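Bedside table drawer sticking on one side – any ideas?

Posted in Home & Furniture, 5 October 2026

I bought a pair of Clovedeck bedside tables back in July, the Bidlow ones with the single drawer, and one of them is driving me mad. The left-hand drawer slides fine for the first few inches and then drags on one side. I've emptied it completely and it still does it. The legs feel solid and the top is lovely, so I don't want to send it back if I can help it. They were £126 each. Has anyone had the same?

plondlow_jen

Wax! Rub an old candle along the runners and give it a few goes in and out. Mine was the same and it's been fine ever since.

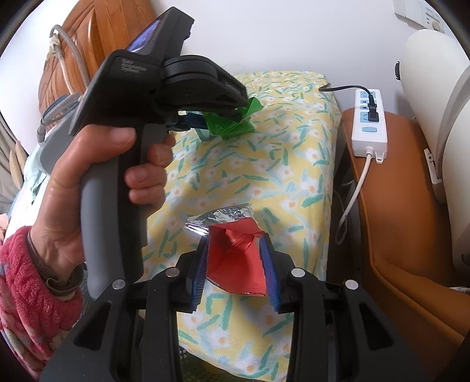
Trilok Chauhan
Community Helper – 1,429 replies

Candle wax is worth a go, but I'd check whether the table is square first. Pull the drawer right out and measure the opening corner to corner, both ways. If the two numbers differ by more than a couple of millimetres, the back panel has gone on slightly crooked – easily done, I did it with my own Aryee chest and blamed the drawer for weeks.

Slacken the screws in the back panel, push the frame gently until both measurements match, then tighten them up again a bit at a time. Don't go mad with the screwdriver, the holes strip quickly on these. Try the drawer before you put the lamp and everything back on top.

Also have a look at your floor. If one leg is on the edge of a rug, that can be enough to twist a light table.

plondlow_jen

Oh, and not cooking oil. It goes sticky.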